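4.3 分格料箱的摆放与日常清理

本节适用于 Luncombe 系列深灰色长方形料箱，型号 712，箱内带一块浅色隔板，分为前后两格。台面和木箱的安装见 4.2 节。

摆放料箱

1. 清空料箱，检查四壁和箱底有无裂纹。箱壁开裂的料箱应停用。
2. 把料箱放在木台面与浅色木箱之间，长边与台面边缘平行。
3. 料箱与台面之间留 2 毫米间隙，方便取出。间隙过大时，小件容易掉到地毯上。
4. 用手按压料箱四角。如有晃动，在低的一角下面加垫片（随箱附带，装在 Flodix 小袋内），再按一次。
5. 插入隔板，推到底。隔板上沿应保持水平，两端不得翘起。

注意：在地毯上摆放料箱时，不要直接拖动。请两手抬起，再放下。

分格使用

6. 前格放当前要取用的物件，后格放待用或待退回的物件。两格不要混放。
7. 单件重量不超过 400 克。更重的物件请改用 Janevski 加厚箱，见第 6 节。
8. 圆形或容易滚动的物件放在前格中部，离隔板至少 50 毫米。
9. 物件不得高出箱沿。 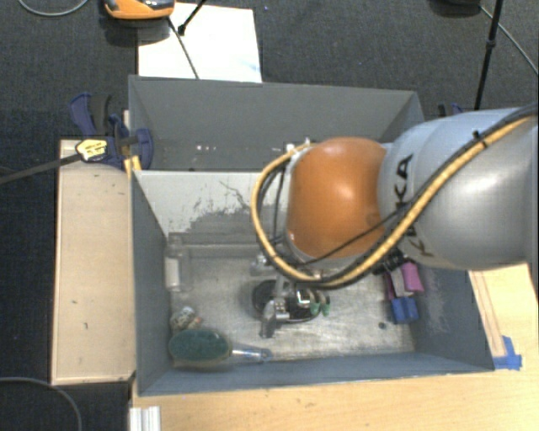 图 4-3 分格料箱，位于浅色木箱与木台面之间

清理料箱

清理前先停止作业，并按第 2 节切断设备电源。料箱上方有部件伸入时，不要把手放进箱内。

10. 取出前后两格的全部物件，分别放入托盘，避免弄混。
11. 检查后格。碎屑颜色较浅时，在深色箱底上很容易看到，用软毛刷扫向一角，再用吸尘器吸走。
12. 用微湿的布擦拭前格底面，顺着长边方向擦。不要使用钢丝球或含研磨颗粒的清洁剂。
13. 抽出隔板，两面擦净。隔板插槽内的积灰用干刷子清除。
14. 等各部分完全干燥后，装回隔板，再放入物件。

说明：前格底面出现条纹和划痕、颜色发亮，属于正常磨损，可以继续使用。隔板表面有擦痕也不影响分隔。用指腹轻摸，如有毛刺，用细砂纸磨平后擦净粉末。

更换隔板

出现下列任一情况时更换隔板：

隔板弯曲，插入后上沿不平；
划痕已穿透板面；
隔板在槽内松动，轻推即倒。

15. 垂直向上抽出旧隔板。抽不动时，先从一端轻轻摇松，不要用螺丝刀撬。
16. 核对新隔板边缘的 Codley 标记，标记朝上。
17. 对准两侧插槽，均匀下压，直至到底。
18. 重复第 5 步的检查。

小心：旧隔板断口可能锋利，处理时戴手套。

每周四收工前做一次清理，并在料箱记录表上签名。更换隔板须另填一行，写明料箱型号和更换原因。备用隔板存放在工具柜下层，平放，上面不要压重物。库存少于两块时通知 Lertchai Chuensuk 补货；料箱本体的报废由 Vilém Hrnčiar 确认。

料箱长期不用时，清空擦干，抽出隔板单独存放，箱口朝下扣在架上。同类料箱可以叠放，叠放高度不要超过四只。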